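## Steltano Hall: what changes when the floor work starts

The Dalbridge end of Steltano Hall closes on the first Thursday in March so the old floor can come up. Gosselin has the contract. The crew expects to be in the building for 23 working days, and the small meeting room and the kitchen stay open the whole time. Please use the side entrance on the parking lot. The front doors will be locked, and the ramp is on the side anyway.

Groups that normally meet in the main room have been moved as follows. The choir goes to the school gym. Tai chi and the over-60s lunch share the small room, with lunch starting half an hour later than usual. The model railway group has agreed to skip its March meeting. If your group isn't mentioned here and you have a booking, call the office before you turn up.

The small room holds 86 people standing but far fewer at tables, so lunch will run in 2 sittings. Put your name on the sheet by the kitchen hatch and mark which sitting you want. Late names will be fitted in where there is space.

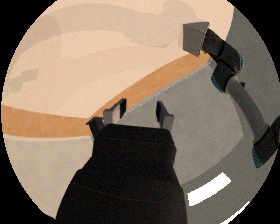
Picking a color for the new floor took longer than picking the material. The old boards had been stained so many times that they were close to brown, and the main room was dim even with all the lights on. We put five sample squares from Fledix by the coat rack in January and left a box for votes. We got 178 slips back, a few of them with more than one color marked. Those were counted once for each color. The winner was a pale beige with a bit of peach in it, very near the big light surface shown here, with gray second and dark oak a long way behind. Several people wrote that a light floor will show dirt, and that is a fair point. It will be mopped after every evening booking instead of twice a week, and there will be longer mats at both doors.

The new surface is suitable for dancing and for indoor bowls. It is not suitable for street shoes with metal tips or for dragging tables. The tables will get felt pads before they go back in, and the stacking chairs already have rubber feet. Anyone who finds a chair with a foot missing should put it in the store room with the seat facing the wall.

Parking will be tight. Gosselin needs the row nearest the building for a truck and a dumpster, which takes up to eight spaces on weekdays. Evenings and weekends should be close to normal. The bike rack has been moved to the back fence.

There will be noise between 8 a.m. and 4 p.m. – mostly in the first week, when the boards are being lifted. Some of the old boards are sound and will be stacked under the rear porch. Members can take them for free, first come, first served. Bring gloves, as the nails will still be in.

Hire rates stay the same until the summer. Bookings for the main room from April onward are open now at the office.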